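The Long Wait for a Mask That Fits

By Quang Lâm
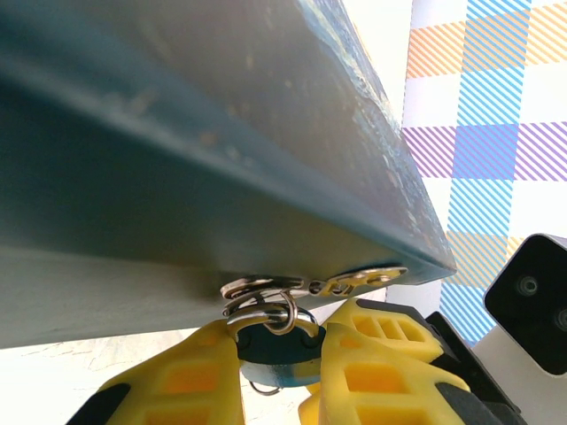

Teal paint, chipped along the edge, and a cluster of metal rings.

The first thing they do at a respirator fit test is put a hood over your head and spray something bitter into it. If you can taste it, the mask leaks. If you can't taste it, either the mask is good or you are one of those people who can't taste bitter things, and so they spray you once without the mask beforehand to find out. I could taste it fine. I could taste it through lunch.

I had come to Ketness, a furniture finishing shop with 18 people on the floor, to write about dust. Wood dust is one of the older known causes of work-related asthma, along with flour, animal dander and the chemicals that harden certain paints. The trouble is that it takes its time. A sander may work happily for months or years before the wheezing starts, and by then he has blamed it on a cat, a cold, the pollen and his brother-in-law's cigars.

Doctors have a simple question for this: do you feel better on your days off? It costs nothing to ask and it gets skipped all the time. One sander I spoke to had been treated for bronchitis three winters running before anybody asked him what he did for a living. He coughed from Monday on, was at his worst by Thursday night, and spent his weekends feeling like a teenager. He had put this down to his attitude toward work.

The better clinics will send you home with a peak flow meter, a plastic tube you blow into several times a day, on workdays and off. You write the number down. My own best was 456, and I was proud of it until the technician told me that the number matters mainly in comparison with my other numbers. I blew again and got less. She wrote that down too.

What happens after the diagnosis is where things get awkward. The textbook answer is to get the person away from the stuff, and the sooner the better, as the odds of a good recovery drop the longer the exposure goes on. The textbook doesn't pay rent. Plenty of workers hear the news, nod, and go back to the same bench with an inhaler in their pocket. I asked the sander if he had considered it. "I considered it for the whole drive home," he said.

Masks are supposed to come last on the list. First you try a safer material, then you try to catch the dust where it is made, then you move people around, and then, when all that has been done or at least discussed, you hand out the masks. In practice the order often runs backward, masks being cheap and ductwork being the sort of thing that gets put in next year's budget every year.

Ketness did put in the ductwork. Its extraction system, supplied by a firm called Wurkard, took about 3 weeks to install and made a noise like a bus idling in a church. The old hands complained that they couldn't hear the radio. Then they stopped complaining, or I couldn't hear them either.

There was also the matter of brooms. Dry sweeping throws fine dust back up to nose height, where it hangs around long after the big stuff has settled. A vacuum with a proper filter does the job better, and the shop bought two. On the afternoon I visited, a man was sweeping. He saw me looking and swept a little more slowly.

As for my fit test, I failed the first mask on account of two days' stubble - a tight-fitting mask has to seal against skin, and mine was sealing against a hedge. They gave me a razor and a paper towel. The second mask passed. I wore it for an hour on the floor, talking like a man at the bottom of a well, and when I took it off there was a red line around my face that lasted until dinner. My daughter asked if I had been scuba diving. I said more or less.

MORE IN HEALTH AT WORK
Moussa Bakery Goes Easy on the Flour
Night Shifts and the Four A.M. Sandwich
What the Jedon Hearing Van Heard
Your Chair Is Probably Fine

We use cookies to remember your settings. By continuing to read, you accept our cookie policy.

Contact the editors | Copyright, all rights reserved | Back to top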